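Setting the pad standard: a conversation with Trinidad Cabral
2020-01-26

Trinidad Cabral wrote the inspection procedure that Wotetti uses for its hand-held gripper tools. It runs to 13 clauses and fits on two sheets. Before it was adopted, each bench had its own habits, and the recordings from different benches could not be compared.

"We had demonstrations from Insaurralde and demonstrations from Erau, and the operators were equally skilled," Cabral said. "The pads were in different condition. One site cleaned them, the other replaced them when they cracked. You could see it in the grasps."

The procedure starts with an open-jaw check. The operator holds the tool over a bare table, fingers down, opens it fully and holds it there before any object is brought in. The recording has to include this. Cabral calls it the reference pose, and she rejects sessions that lack it.

"It costs 2 seconds. If both pads are in view with nothing between them, I can compare the left with the right and I can compare today with last month. Once there is a cup in the jaws I have lost half of each face."

The tabletop matters too, within limits. Clause 4 allows any plain surface that contrasts with the pads. Wood is acceptable, including wood with a strong grain, and so are light pencil marks. Printed patterns and tape are not allowed unless they are part of the task.

"Renato Retamal wanted a matte gray mat at every station," she said. "I voted against it. The tools get used on real tables. What I care about is that a black pad has an edge I can find."

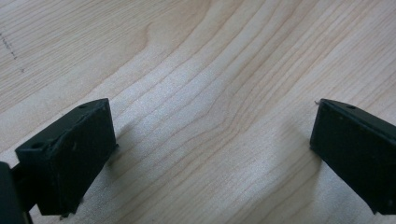 What counts as a defect

Cabral divides findings into two classes. Class A stops the session: a crack through a mounting hole, a pad that rocks on its carrier, any visible difference in opening angle when the trigger is released. Class B is logged and work continues. Scuffs on the face belong to Class B, as do dust specks and stray fibers at a corner.

The fiber rule was disputed. Lionel Dunmore, who maintains the Mula units, argued that a loose fiber should be removed on sight. Cabral kept it in Class B but added a wipe-down every 10 sessions — a compromise, she said, that neither of them likes much.

"A fiber on the corner does nothing to a grasp on a box. On a sheet of paper, maybe. We don't have the data, so the clause says log it."

Mounting holes get their own clause. They must be open and free of debris, and the operator is not to put adhesive in them. Asked whether that had been a problem, Cabral said only that the clause was written in February and that she had a reason at the time.

Lighting

The standard asks for diffuse overhead light. Soft shadows beside the fingers are tolerated. Hard-edged shadows are not, as they can be mistaken for the edge of a pad when the jaws close. Glare on the tabletop is tolerated if the grain or texture can still be made out through most of it.

"People want a lux figure from me. I took it out of the second draft. Mirta Retamal tested it with three meters and got three answers."

Records

Inspection logs are kept for 90 days, then reduced to the Class A entries. Cabral would prefer to keep everything, but storage at Erau is shared. The next revision will cover replacement intervals for printed pads, which are still left to the judgment of each site. Tadeo Gallardo is collecting the wear logs for it.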